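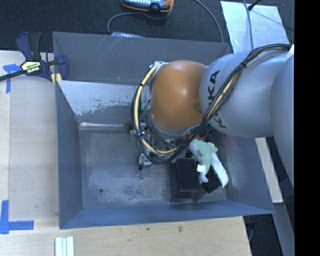

Moushumi Uddin said the arm had been dropping things for most of a shift before it stopped, and that the people working near it had started to treat the noise as normal. "You hear a thud and you look up, and then after a while you don't look up," she said.

The picking cell at the Plukix returns center was shut down in January after a vacuum hose on the robot's wrist came partly loose during bin picking. The company has now released a summary of its internal review, and the cell is back in use with a lower speed limit and a new stop rule. Nobody was hurt.

According to the summary, the hose had been rubbing against its own strapping each time the wrist turned past a certain angle. A small split opened near a fitting. Suction fell off slowly, so the arm could still lift light items while heavier ones slipped out of its grip between the bin and the conveyor.

Most of them landed back in the bin. One boxed item, a kitchen scale made by Stoveo, went over the side and came down in the walkway, 4 feet from a packing table where two people were working.

The software recorded each drop as a missed pick and told the arm to try again. It was set up that way because missed picks are common with mixed returns, where soft goods and hard boxes end up in the same bin and shift as the arm reaches in. A plush toy can fold away from the gripper, and a plain black box can be hard for the vision system to separate from the thing beside it. Retries were expected, and there was no upper limit on them.

The cell had completed over 3,000 picks since its last hose inspection. The maintenance plan called for inspections by calendar date and took no account of how many times the wrist had moved.

Iresha Amarasinghe, who led the review, said the pressure readings showed the problem clearly once they were plotted. The readings had been saved all along, but no alarm was tied to a gradual loss of suction. The only alarm was for a full loss, and the hose never reached that point. A packer pressed the emergency stop after the scale fell.

"The stop button did what it should," Amarasinghe said. "We would have liked the cell to stop itself an hour earlier."

The review also looked at the fence. The cell has a light curtain on the side where people load bins, and it was working. On the conveyor side there is a waist-high barrier, which was judged enough when the cell was installed, on the grounds that the arm could not reach past it. The risk assessment from that time covers contact with the arm. Dropped or thrown items get a single line and are rated as unlikely.

Vaněk, the contractor that installed the cell, replaced the hose and moved the cable bundle so that it hangs in a wider loop and clears the wrist joint. The firm said in a short statement that it had checked the same routing at its other sites and found wear on one more hose, which has been changed. It did not say where that site is.

Several other changes are in place:

The cell stops and calls an operator after 5 missed picks in a row from the same bin.

A drop in suction of 10 percent from the level measured at the start of a shift now triggers a warning on the operator screen.

A clear panel has been added above the barrier on the conveyor side.

Hoses and ties on the wrist are inspected by pick count as well as by date.

Bins must be clamped to the work surface before the cell is restarted. This was already in the operating instructions, but the review found it had not always been done on the late shift. A loose bin played no part in the January fault.

Uddin, who packs on the line closest to the cell, said the panel was the change she had asked for. She would also like a simpler way to report small problems. At present a missed pick or a dropped item is only written up if it holds up the line, and the form has to be filled in at a desk at the other end of the building. Amarasinghe said a shorter form was being tried out and would be ready for all shifts by spring.

Plukix runs a second cell of the same type on its Skukero line, where the items are smaller and the arm uses fingers in place of suction. That cell was stopped for one afternoon while its cables were checked. It went back to work the same evening with no parts replaced.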